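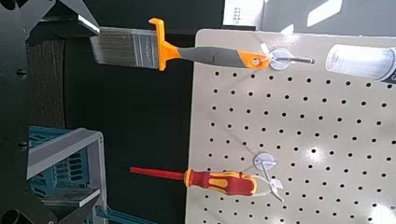 By Ward Van Hecke
Gallery | 2026-09-16

The job is to put garden and workshop tools on a pegboard. A child can do it, which is why we have been at it since March. Matar is our planner, Skenano handles perception, and Cedon is the thin layer between them that gets blamed for both. These pictures go with the release notes for the new hook estimator, for people who would sooner look at tools than read a changelog.

The wrist camera sees the board on its side. We used to rotate every image upright before inference, until Matar applied the same rotation a second time and began planning for a board bolted to the ceiling. Now we leave the view alone and all tilt our heads at the monitor.

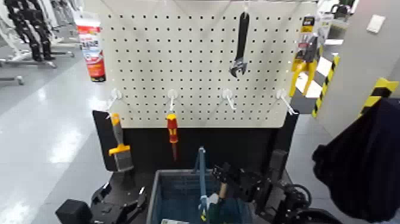

Head view: wrench and carded pliers up top, brush and screwdriver below, and two free hooks in the bottom row.

The head camera picks the hook. The wrist camera gets the last word on where it is, and the two disagree politely through a calibration file that I am no longer allowed to edit by hand. The bin is a separate model, trained on 3,127 labeled grasps, 327 of which I labeled myself and would like back.

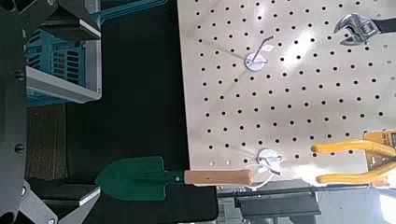
2 min read

Long wooden handles are the planner's favorite. The trowel sticks out well past the edge of the board, so the collision shape has to travel with the tool. Version one stopped at the fingertips and was very optimistic about doorways. The white tags and cord near the hooks also earned their own class in Skenano, called "not a hook," after a long argument over naming.

Glare is the other regular guest. A bright patch wipes out a few holes, and the grid fit has to guess at them from their neighbors. It does this in some 30 milliseconds and with more confidence than I have ever felt.
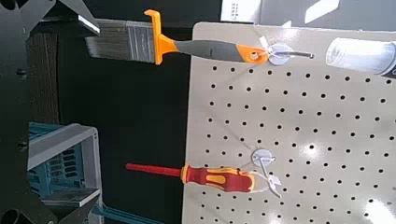 Paintbrush and screwdriver, side by side, with a zip tie through the brush handle.

Full logs and the estimator config are in the Grivport repository, under a folder named "final2."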